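The ferry to Irness had stopped for the winter, so Themba Coetzee drove the long way, through the forestry road and over the Prurkov bridge. It took him most of the day. He had the radio on until the hills took it away, and after that he had the heater, which rattled.

His aunt had left him the bakery. The lawyer's letter said so in one line. The other two pages were about the oven.

He parked behind the building and went in through the kitchen door, which was not locked. A woman was at the bench with her sleeves rolled up. She had flour on her glasses.

"You're the nephew," she said.

"I am."

"I'm Au. I worked for her. I've been opening up, mornings. I didn't know if I should stop."

"No," he said. "Don't stop."

She nodded and went back to shaping loaves. He stood there in his coat. He had been in this kitchen when he was seven or eight and remembered it as being very large. It was an ordinary size. The window over the sink faced the back fence, and the fence leaned.

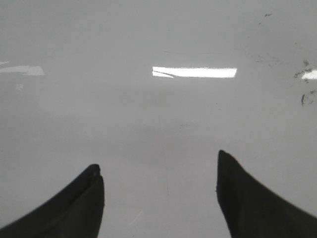
*Photo: T. Bexley, used with permission. Story first published in the May number of our newsletter.*

The oven was a Jutden, brick inside and iron outside, and it had been in the wall longer than the wall had been painted. Au showed him how the door lifted. It had to go up and then a little to the left, or it would drop on your wrist. She had a scar from it. She said his aunt had one too, in nearly the same spot.

"The letter says it can't be sold," Themba said.

"It can't be moved. That's different. You could sell it if you sold the building around it."

"Has anybody asked to buy it?"

"The man from the hotel. He wants the dining room bigger, and the hotel's on the other side of that wall." She pointed with the scraper. "He'd knock it through. He was polite about it. He came to the funeral."

Themba had not come to the funeral. There had been a storm, and his flight was put off and then put off again, and by the time he could have left it was over. He thought she might say something. She asked him whether he wanted a coffee.

He slept upstairs in the front room, under two quilts that smelled of cedar. At half past three he heard Au come in and he got up and dressed. He didn't know what he would do down there, but it seemed rude to lie in bed over the top of somebody working.

She gave him the rye to weigh. The scale was an old balance with a pan, and he was slow. She did not hurry him. By five the first loaves were in and the kitchen had lost its chill, and he took off his sweater.

"How many do you make?" he asked.

"Summer, up to 800 in a week. With the ferry off, I make 94 every morning and that does it."

"Why 94?"

"It was 100. People died or moved." She shut the oven door, up and a little to the left. "Your aunt used to say she'd go back up when somebody had a baby."

The shop opened at seven. He stood behind the counter and took the money and got the change wrong twice. Everyone who came in looked at him and then at Au, and she told them who he was in the same words each time. An old man in a fishing cap said he had his aunt's chin. A girl on her way to school bought one roll and ate it before she reached the door.

The order book was under the counter. He opened it when things went quiet. His aunt had written in pencil and pressed hard. Most of it was names and loaves. Down the margins she had put other things: *roof, ask again. Snow early. T's birthday, ring him.* The last was on a page from years ago. He tried to remember if she had rung. He thought she probably had. She rang every year and he had usually been on his way out somewhere.

He turned to the last page she had used. Two rye for the school. One white, sliced, for the man in the cap. She had drawn a line under it and written the date of the next day, 10/1/24, and left the rest blank.

"She'd do that the night before," Au said. She had come up behind him to fill the baskets. "Put the date in ready. I started a new book after. I didn't like to write in that one."
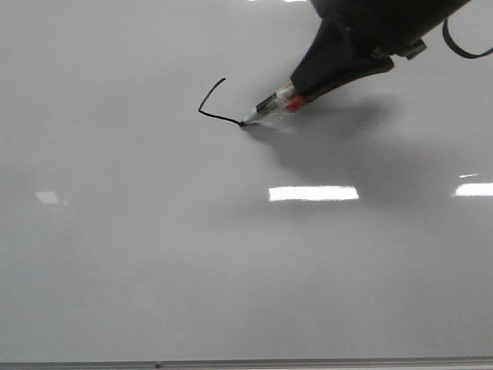

**A reader asked: does Themba sell the bakery?**

The story stops before he decides, and I never wrote the scene with the man from the hotel. I think he keeps it at least through the winter.

After closing, he walked down to the landing. The ferry was chained up for the season with a tarp over the wheelhouse, and the water around it was flat and dark. He rang the office from there, because it was the one place in town his phone worked. He told them he'd need more time. His manager asked how much and he said he wasn't sure. She asked him what there was to do out there in January, and he told her about the oven door.

When he got back Au had her coat on. She had written the next day's list and left it on the bench with the pencil across it.

"The white flour's low," she said. "The truck comes tomorrow if the bridge is open. If it isn't, we do all rye and they complain."

"What time do you want me?"

She looked at him for a bit and cleaned her glasses on the end of her scarf.

"Same as today," she said. "And bring your own apron. That one's mine."

There was one on the hook behind the upstairs door. He had seen it the night before and hung his coat over it. It was blue and had been mended at the pocket. He took it down and put it over the chair by the bed, then he set the alarm for a quarter past three and turned out the light.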